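Hub motor in bits, which part goes in first?

wheelie_Tapia
Hi all! I pulled a little motor apart (bought it at a swap table in Jutusham, no paperwork) and now I've forgotten the order. I've got the ring with the copper windings, a gray disc with fins and teeth around the edge, and a small wheel with a shiny hub. I've been at it for nearly 3 hours and I'm scared of scratching the copper. Which piece do I start with? 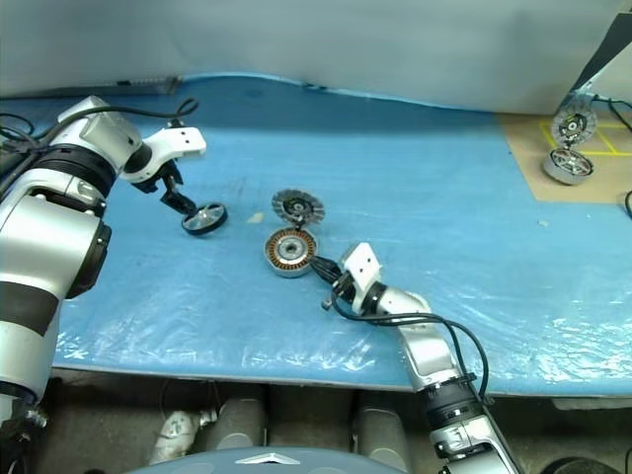
Replies

plendeo_parts
Start with the winding ring, flat on the bench like you've got it. Check the coating on the copper for nicks before anything goes near it. Then dry fit the finned disc with your fingers, no hammer!! If it rubs, take it off and look for grit. I'd leave the wheel till last (I've put together 14 of these, different makes, and the wheel always got in my way when I did it early).

Keep the sheet down too, but smooth out those wrinkles at the front, small screws love to hide in them.

titent77
no idea on the order but mine had a thin washer that stuck to the magnets and I lost it for 11 days. check there

wheelie_Tapia
Washer found, stuck exactly where you said. Doing the dry fit tonight!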